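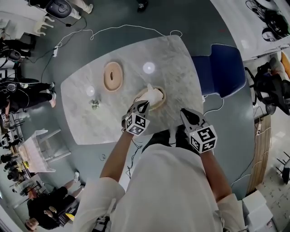 Kaltgate Shared Rooms Programme
Progress report to the Marnia Fund: table settings and small furnishings

Reading time: 4 minutes

1. Purpose of this report

This report covers the period to the end of March and is submitted under the terms of the grant awarded to Kaltgate for the refitting of its shared rooms. It deals with the second strand of the work, namely the tables, the tissue containers and the seating. The first strand, redecoration, was reported separately and is closed.

2. Work completed

The marble-topped table has been placed in the main shared room and is in daily use. The white top with grey veining was preferred by the majority of those who returned a comment card, and it has been retained in place of the painted table originally budgeted. The saving on the painted table has been moved to the cleaning line, as agreed with the Fund in correspondence.

Round tan containers have been adopted for tissues on all tables. The earlier arrangement, in which cardboard boxes were set out and replaced when empty, gave rise to regular complaints about appearance and about boxes being taken away to other rooms. The containers are refilled from bulk packs of 300 sheets. One pack is opened at a time and the remainder are held in the store cupboard.

Seating has been drawn from existing stock where possible. The navy-blue upholstered chair with white piping has been kept in the main room. Office chairs remain in use there until the replacement order is settled (see section 5).

3. Daily routine

A written routine for the tables has been in force throughout the period. It was prepared by Yareli Huerta, Rooms Supervisor, and is displayed inside the store cupboard door. The routine requires that:

- each container in service has one tissue drawn up through the opening before the room is opened at 8.30 a.m.;
- an empty container is refilled or taken off the table by midday;
- personal items left on a table are placed in the lost property tray and entered in the book;
- the marble is wiped with a damp cloth and a neutral cleaner, then dried. Vinegar and lemon-based products are not to be used on it.

Compliance has been satisfactory on weekday mornings. It has been weaker in the late afternoon, when the room is busiest and the tables are often in use until closing. Ms Huerta has proposed a short second check at 4 p.m., and this will be introduced in the next period.

4. Matters requiring attention

Floor cables. Power strips and loose white cables continue to be laid across the floor of the main room. This was raised in the previous report and has not been resolved. A quotation has been requested from Fekard for cable covers and for an additional wall socket. Until the work is done, users are asked to keep cables to the sides of the room and to unplug them on leaving.

Glare. Several users have remarked that the ceiling lights reflect strongly in the polished table top. A change of lamp will be tried before any further expenditure is considered.

Container lids. The lids are easily mislaid when containers are opened for refilling. Spare lids cannot be bought separately. The supplier has been asked to confirm the price of 3 complete containers to be held in reserve.

5. Expenditure

Spending on this strand remains within the approved budget. A sum of 100 has been committed for tissues and cleaning materials in the coming period. The allocation of 1000 for replacement chairs is unspent and is carried forward with the Fund's consent, pending a decision on whether the new chairs should be upholstered.

6. Next period

The afternoon check will begin, the cable work will be ordered if the quotation is acceptable, and a recommendation on chairs will be put to the Fund.

Submitted by Leire Figueroa, Programme Manager, Kaltgate

Related items
Shared Rooms Programme: closing report on redecoration
Care of stone surfaces: guidance for room staff
Lost property procedure
Comment card summary, main room
Marnia Fund: reporting terms for grant holders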